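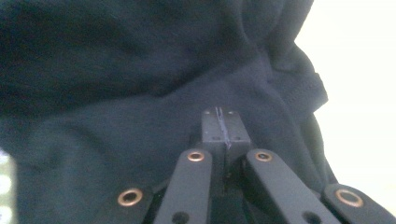

2 min read

Knit fabric storage

Knit fabric is cloth made of interlocking loops of yarn. Sweatshirts and other heavy knits are usually stored folded, as a hanger can stretch the shoulders. A dark navy knit shows lint easily and is brushed before folding. Thick seams are laid to the outside of the stack so that it sits level.

Storage boxes for knits may be solid or perforated. Round holes in staggered rows let air reach the cloth, and a pale box is often picked for closets with little light.
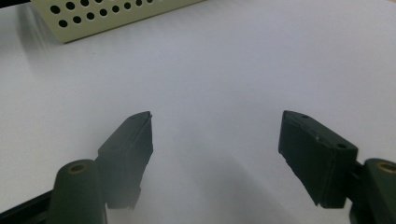

Mahlet Mamo holds that holes also let in dust, and that a box opened only in October should have a cotton sheet laid over the top layer.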